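Killing lawn with cardboard before planting - how many layers, and what goes on top?

Posted by Živko Pavlović
Category: Beds and borders

We bought a house last June with a front yard that is all grass, 1,180 square feet of it. I don't want to dig it all up and I don't want to spray. I would like to start with one bed along the driveway, which I measured at 184 square feet, and cover it with cardboard and mulch this fall so that I can plant into it in spring.

I have been reading about this for a couple of weeks and the advice is all over the place. Some people use a single layer. Others say that's useless and you need four or five. Some say to scalp the grass first, some say leave it long so that it rots down. My neighbor tried it and had grass coming through everywhere by the next summer, and he thinks the whole idea is a waste of time.

The soil is clay, fairly heavy, and holds water at the low end by the sidewalk. The grass is a mix of fescue and something with runners that I haven't identified. The bed gets sun until 2 p.m. or so.

My questions are how thick the cardboard should be, whether I need to take all the tape off, and whether compost goes under it or over it. I'd also like to know if I can plant small shrubs straight through it in the fall or if I should wait.

Mr. Faltis

I have done five beds this way, all on clay, and only one failed. Mow as short as your mower will go and leave the clippings where they fall. If there are dandelions or dock in the bed, dig those out first, as they have enough stored in the root to push through. Then water the ground well. It takes longer than you'd think on clay, so let the hose run slowly and come back to it.

Two layers of ordinary corrugated is enough if the overlaps are good. The overlap matters more than the thickness. I go 8 inches on every seam and put the second layer across the joints of the first. My failed bed had overlaps of an inch or two and the grass found every one of them.
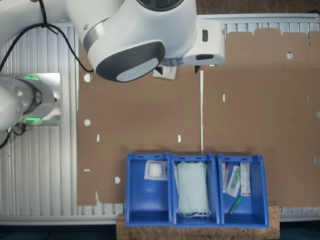 Runner grasses are the ones that will give you trouble, and they travel sideways until they find light. Every seam is a chance for them, so the fewer seams the better. Look for the biggest sheets you can get. Plain brown cardboard in a large sheet, the size that would cover most of a work surface like the one in the photo, is worth ten cereal boxes. Appliance stores and bike shops have it and are usually glad to see it go. Skip anything glossy or with a waxy coat. It sheds water and it's still there two years later.

Take the tape off. The plastic kind never breaks down and you'll be pulling strings of it out of the bed for years. Paper tape can stay if it doesn't have threads in it. Staples I pull when I see them. Labels come off easily once the cardboard is wet - if they don't, cut around them.

Compost goes on top. Put down two or three inches and then wood chips over that. Soak each layer of cardboard before you cover it or it will curl and blow around, and dry cardboard under mulch can keep the rain out for a long time.

At the edge by the driveway you're fine. On the lawn side, cut a trench with a flat spade, a spade's depth and the same across, and fold the cardboard down into it. Go around that edge once a month in the growing season and cut back whatever has started to cross.

marsh_end

Same as above, mostly. I'd wait on the shrubs. I planted through fresh cardboard one October and the plants sat there and sulked. You have to cut a big hole to get a decent rootball in and then the grass comes up in the hole. By spring you can push a trowel through.

Don't pile mulch up against the stems.
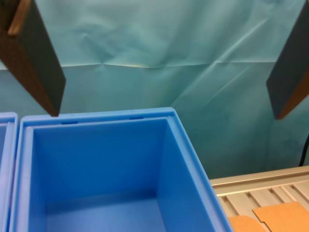
Brarkau Garden Club - Soil and Beds Group

Bullis here, I look after the club's help pages. Some local details to add, because a few members have written in with the same problem.

A big plastic bin, blue or any other color, is handy if you end up with small boxes after all. Tear them into pieces, drop them in with water, and leave them until they go limp. Limp pieces mold themselves to bumpy ground and tuck into corners where a stiff sheet would leave a gap. Use them for filling in around posts and along walls, and keep the big sheets for the open ground.

For wood chips, try Vasić Tree Service before you pay for bagged mulch. They will drop a load in your driveway if they are working nearby, but you get whatever was in the truck and you can't choose the day. For a bed of 184 square feet at four inches deep you need a little over two cubic yards. A truckload is a lot more than that, so line up someone to share with or start on your second bed.

About the low end by the sidewalk, I would hold off there. Cardboard on clay that already stays wet can turn sour and smell. Do the upper part this year and see how the water moves over the winter. If it still stands there in spring, a shallow swale or plants that like wet feet would do more good than mulch.

Živko Pavlović

Thanks, all. I'll do the upper part first and leave the shrubs until spring. Does anyone know if the runners could be zoysia? It goes tan early and feels stiff underfoot.

marsh_end

Could be. Bermuda does that too. Post a close-up of the stem where the blade joins.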